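How to check a manipulation success rate before you believe it

Filed under: Robot Learning / Methods

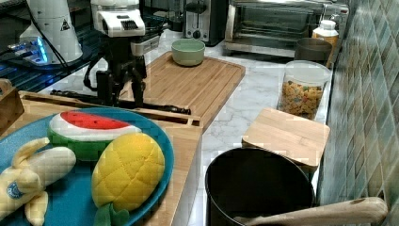 A headline number of 90 percent means very little until you know what counted as a try. Start there.

1. Find the reset rule. The Findolier write-up lists 1324 trials, but operators could restart a grasp up to 3 times. Score first attempts only.

2. Move things. Shift each object a hand's width and run the policy again. Our copy of the Hongate baseline got much worse – roughly half its grasps went.

3. Have 2 people score the same clips separately. If they disagree often, your success definition is too loose.

I still don't trust results from a single kitchen, mine included.

14 shares | 6 comments

Related:
Trarkholm gripper notes
Reading the Chornovol benchmark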